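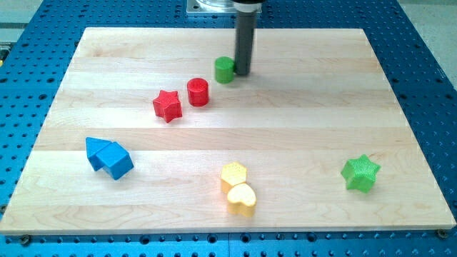
The shapes out on the maple board, before sorting.

Search this blog
Type and press enter

Jul 7, 2023

I've been meaning to write up the block shapes for a while, mostly so I stop answering the same email. Several of you asked what to look for in a set and how to keep one in decent order.

Mine came as a mixed lot from a woman called Yanling Ding, who was clearing out a cupboard in January. There were 153 pieces in a shoebox and no two bags sorted the same way. I've since split them by shape. Colour looks nicer on a shelf but it's no help when you want a star and have to go through all the reds to find one.

The ones I use most are the cylinders, the star, the pentagon and the heart. The cylinders are short with flat tops, so they stand up by themselves and stay where you put them. The house is more of a nuisance. It goes over easily and I've given up standing it back up every time. The blue one is on its side again today.

The heart and the pentagon are both yellow, and at a glance across the room I still mix them up. Shufen Jin suggested putting them in separate tubs, which I've done. The tubs are Hosow ones, the small size with the clip lids. A lid cracked in the first week but the rest have been fine.

As for the board, I'd say get one if you can. It's maple, made up of long strips joined side by side, and pale enough that every colour shows up against it. I used to lay things straight on the blue table, but that has holes all over it and the blue pieces were hard to pick out. The board weighs a fair bit, so I leave it where it is.

Cleaning is a damp cloth and then a dry one. I do the star separately with an old toothbrush, as dust gets into the texture on top. I oil the board every couple of months and leave it overnight.

I still need a second green cylinder. If anyone has a spare, send me a message and I'll pay the postage.

45 shares
4 comments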